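Against the Good Towels

My mother kept a set of towels for guests. They lived on the top shelf of the hall closet in Brundgate, and in all the years I lived in that house I don't believe a guest ever touched one. Guests got the second-best towels, because the best ones might get makeup on them. We got what was left, which by the time I was in high school had the softness of a welcome mat.

I bring this up because I am now middle-aged, and I have a shelf of my own.

I did not mean to have one. It started with a wedding present, thick things from a shop in Arness that has since become a place to buy vapes. They were too nice for a Tuesday. So up they went, and after them went the candle, the tablecloth, a bottle of olive oil with a wax seal, and a box of notepaper so handsome that I have never thought of anything worth writing on it. The oil went bad in the dark. I found that out when I finally decided some people were important enough for it, and served them a salad that tasted like crayons.

People who save things for best like to think of themselves as thrifty. I did for years. But thrift means getting the use out of what you paid for, and a towel on a shelf is giving you nothing except the chore of moving it when you want the light bulbs. A thrifty person would dry off with it every morning until it had holes and then wash the car with it. What I have is closer to stage fright. I am waiting for my life to get good enough for my linens.

There is a whole industry ready to help with the waiting. My bank sends me a calendar each year with a savings goal printed under every month, and the last brochure invited me to picture myself in 2032. I pictured myself. I was standing in front of a closet.

I'll admit the other side has a case. A friend in Vitale uses the good stuff every day on principle, and eating at her house is a bit like eating at a hotel that is slowly losing its license. The crystal is down to 3 glasses, no two from the same set. Her cloth napkins have a past. She has no regrets that I can detect, but she also has nothing to bring out when something wonderful happens, and I think there ought to be a little something. One drawer, maybe. I could defend a drawer.

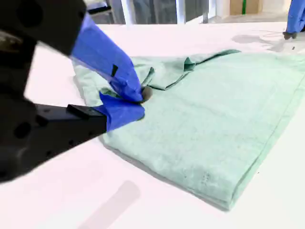 What I can't defend is the shelf, or the way it grows. Last July I priced a linen cabinet from Lindance, a tall one with glass doors, and it came to almost 3000 dollars. I stood in the store doing the math on whether I could afford a nicer place to put the things I wasn't using. The salesman told me the glass was treated so the sun wouldn't fade the contents. I thought that was very considerate toward the contents.

I left without the cabinet and went home and took a shower, and I reached past the gray rag on the hook and used one of the wedding towels. It was terrible. It had never been washed, so it pushed the water around and left fluff all over me, and I spent the evening looking like something that had hatched. You apparently have to wash them a few times before they do anything. Mine could have been broken in decades ago.

They're in the regular pile now. The notepaper is still in its box, but I wrote a grocery list on a sheet last week, eggs and drain cleaner, and it looked wonderful.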